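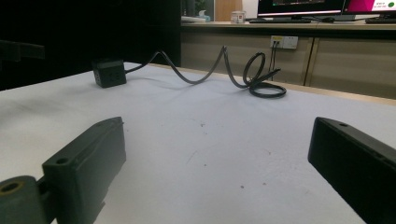 Floltinier Flalo : la pince à main vue de près, un jour de portes ouvertes

J'étais venu pour voir un robot ranger des câbles. C'est du moins ce que promettait l'invitation de Floltinier, reçue en février, avec ce vocabulaire que les fabricants affectionnent : « gestes naturels », « prise en main immédiate », « données prêtes à l'emploi ». J'ai vu une table, du papier blanc, un câble noir qui faisait des boucles, et des gens qui tenaient des pinces à la main. J'y ai passé l'après-midi entier et je ne le regrette pas, mais il faut savoir ce qu'on va regarder.

Le Flalo est une paire de pinces portatives. On en tient une dans chaque main, on accomplit la tâche soi-même, et l'enregistrement sert ensuite à entraîner un bras qui portera les mêmes doigts. Le principe est connu. Floltinier prétend l'avoir rendu assez simple pour un petit atelier, et c'est cette prétention que je voulais éprouver.

Ce qu'on nous a montré

La démonstration était menée par Tùng Ông, ingénieur d'application, qui a eu le mérite de ne pas réciter la brochure. L'exercice du jour s'appelle « Võ » dans leur catalogue de tâches : attraper un câble souple, le ramener devant soi, l'enrouler, le poser. Les objets mous restent la bête noire du métier, et choisir un câble plutôt que des cubes en bois est à mettre au crédit de la maison.

À mains nues, c'est l'affaire d'un instant. Avec les pinces, c'est autre chose. Le câble roule entre les doigts, se redresse quand on le lâche, et la boucle qu'on croyait posée s'ouvre. M. Ông s'en sort bien, avec des mouvements courts et beaucoup de patience. Quand j'ai demandé depuis combien de temps il s'exerçait, il a répondu « un certain temps » et il est passé à la suite. 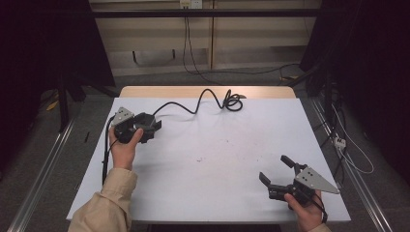
Faut-il une formation pour s'en servir ?
Floltinier annonce 15 minutes, et c'est à peu près ce qu'il m'a fallu pour ne plus faire tomber ce que je prenais ; pour produire des gestes réguliers, comptez plutôt plusieurs séances.

Prise en main

J'ai pu essayer à mon tour. La pince se tient sans effort particulier au début, puis le poignet commence à se plaindre. Les doigts s'ouvrent largement, c'est appréciable quand on vise mal. En revanche, la sensation remonte peu : on sait que c'est fermé, on ne sait pas très bien sur quoi. Avec un câble, on serre donc trop, par prudence, et un bras entraîné sur mes gestes serrerait trop lui aussi. J'ai posé la question, on m'a parlé d'un réglage logiciel. Je n'ai pas vu le réglage.

Travailler à deux pinces demande aussi une gymnastique que la documentation passe sous silence. La main gauche maintient, la droite tourne, et au moment du passage de l'une à l'autre on se cogne. Faisal Bugti, venu d'un atelier de câblage et qui essayait juste après moi, a fini par poser une main pour travailler avec l'autre. On lui a gentiment demandé de recommencer. Son commentaire, une fois sorti : « Mes monteurs vont me rire au nez. » Il a tout de même pris un rendez-vous.

La finition inspire plus de confiance que je ne l'attendais pour du matériel encore jeune. Des pièces de rechange sont prévues, on peut démonter les doigts. Reste la question des fils, car les pinces traînent les leurs, et je me suis surpris à surveiller autant celui de l'outil que celui de l'exercice. Une version autonome est « à l'étude », formule que je range avec les autres.

Le chiffre qui fâche

Une diapositive annonçait 99 % de réussite sur la tâche Võ après entraînement. Très bien. Sur combien d'essais, avec quel câble, posé comment, jugé par qui ? La réponse a changé deux fois en cours de route. On a finalement reconnu que le résultat valait pour un seul type de câble, déposé toujours au même endroit, et qu'en variant la position on tombait à 70 %. C'est un chiffre honorable, que j'aurais préféré lire sur la diapositive.

Quant au bras lui-même, il devait tourner en fin de journée. On nous a passé une vidéo, accélérée. J'ai demandé à la voir à vitesse réelle – c'était long.

Le logiciel Tameck, qui sert à trier les enregistrements, m'a paru être la vraie bonne surprise. On y coupe les ratés en quelques clics, on compare deux prises côte à côte, on annote sans quitter le clavier. L'interface est en anglais seulement, et l'export réclame un format maison dont la conversion est facturée à part. J'ai fait répéter ce dernier point.

Pour qui ?

Un laboratoire ou un bureau d'études qui a déjà un bras et quelqu'un pour s'en occuper y trouvera un outil de collecte correct, moins pénible que bien des montages bricolés que j'ai eus en main. Un atelier qui espère automatiser son enroulage avant l'été devrait attendre, ou venir avec ses propres câbles et exiger de voir le bras travailler dessus, sans montage vidéo.

Les plus : ouverture généreuse des doigts, pièces démontables, logiciel de tri bien pensé.
Les moins : retour de sensation pauvre, fatigue du poignet, export payant, chiffres présentés sous leur meilleur jour.

Note : 2 sur 5, à revoir quand le bras sera dans la salle.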